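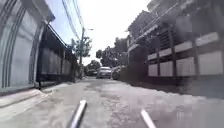

Search this site
Enter keyword Go

November

Up before six because the Figueiredo job had been moved up. Two bathroom windows and the back door, all sticking since the rain. I had the windows free by nine. One only needed the paint line cut and a bit of wax in the channel. The other had a cracked sash cord on the left and somebody had screwed the right side shut at some point, two screws, painted over. Took them out, filled the holes, replaced both cords.

The back door was slower. Top hinge had pulled out of the jamb and the screws were turning in nothing. I drilled out the holes, glued in dowel, and left it propped while I ate. Rehung it after lunch with longer screws. It closes now but it still rubs a little at the bottom corner. I told Mrs. Figueiredo to leave it until the weather dries out and I'd come back with the plane if it's no better. She wanted it done today. I said if I take wood off now there will be a draft in summer - well, a gap anyway. She agreed in the end.

Charged her 588, parts included. She paid by check.

Stopped at Voncombe for hinges on the way back. They were out of the four-inch again and the man at the counter offered me the Anidier ones, which cost more and come with short screws. Bought two pair and a separate box of screws. I should start ordering ahead.

Anderson Dantas called around three about the apartments on Lodow. He has 34 interior doors to hang and wants a price for all of them by the end of the week. Prehung, he says, but the last time he said that half of them were slabs and I spent a morning cutting mortises I hadn't figured on. Asked him to send me the delivery sheet first. He said he would. I also asked about the 700 he still owes from the spring and he said it was going out this week. Wrote that down here so I have it.

Worked out the hours after supper. Almost 60 if the openings are square, and in that building I doubt they are. I could take it on if the Figueiredo door doesn't turn into two more visits. I would need help carrying to the upper floors. My shoulder was fine today but I was only lifting the one door.

Sharpened the two wide chisels and the block plane iron. The smaller chisel has a nick that will take more grinding than I felt like doing. Swept out the van. Found the tape measure I bought a replacement for last month, under the seat with the receipts.

Tomorrow: bank, call the glass place about the pane for the hall window, look for the other sawhorse bracket. Rain again tonight by the sound of it. Bed at ten.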